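5.3 Setting up the two-cube pick check in the simulator

Run this check after installing the Mulligan cell software, after any change to the gripper model, and before the first program is sent to the real arm. You need the Calley simulator open, the arm model loaded, and the Flutbridge controller set to Virtual. The check takes 20 minutes on most workstations.

Before you start

Complete section 5.2 (joint limits and home position). If the arm model does not sit at home when the scene opens, go back and repeat that section. The pick check will run from a wrong home position, but the results will be of no use.

CAUTION: Confirm that the controller reads Virtual in the status bar. If it reads Live, the commands in this section will move the real arm.

Loading the scene

1. From the File menu, choose Open Scene and select Room_Wood. This scene has a wooden floor and plastered walls.

2. Open the Objects panel. Delete anything left over from an earlier session, then add one teal cube and one magenta cube. Leave both at the default size.

3. Place the teal cube inside the pick zone. Place the magenta cube to one side of it, leaving room for the open gripper to come down without touching it. A gap of one cube's width is a good starting point.

4. Set Physics to On and let the cubes settle. A cube that sinks into the floor or drifts has the wrong collision shape. Delete it and add it again.

5. Save the scene under a new name. Room_Wood is read-only and your changes will be lost if you skip this step.

Running the pick

6. In the Motion panel, set the target to the teal cube and the approach to Vertical.

7. Set the speed to 4 percent. Do not raise it for the first run.

8. Set the close delay to 2000 ms. This gives the arm time to come to rest before the fingers move.

9. Press Step. The arm moves above the cube and stops. Check that the fingers are on opposite sides of the cube, then press Step again to lower the gripper.

10. Press Step a third time to close the fingers. Pause the simulation before the lift and compare your view with Figure 5-4.
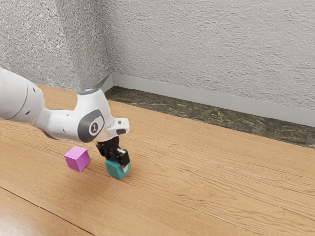 Figure 5-4. Gripper closed on the teal cube, with the magenta cube clear of the fingers.

11. Zoom in on the fingers and orbit the view. Both fingers should meet the cube, and neither should pass through its surface. A slight tilt of the gripper is acceptable at this stage – it is corrected in section 5.4.

12. Press Step to lift. Hold the cube in the air for 2000 ms, then lower it and open the fingers.

13. Repeat steps 6 to 12 with the magenta cube as the target.

NOTE: Shadows and floor texture have no effect on the pick. On a slow workstation, set Render Quality to Low and leave the physics settings alone.

If the check fails

Cube slips during the lift: Open the gripper model and check the finger friction value against the Hurerero data sheet. A value of zero usually means the material file was not found.

Finger passes through the cube: Reduce the physics time step by one setting and run the check again from step 6.

Arm stops short of the cube: The tool length is wrong. Re-enter it as described in section 4.6, then reload the scene.

Second cube is pushed aside: Move the cubes farther apart, or turn the gripper so that the fingers open away from the second cube.

Recording the result

Enter the scene name, the software version and the result for each cube in the cell log. At sites with a supervised cell, send the log to Yavuz Karakaya before switching the controller to Live. Keep the saved scene – section 5.4 uses the same cube positions.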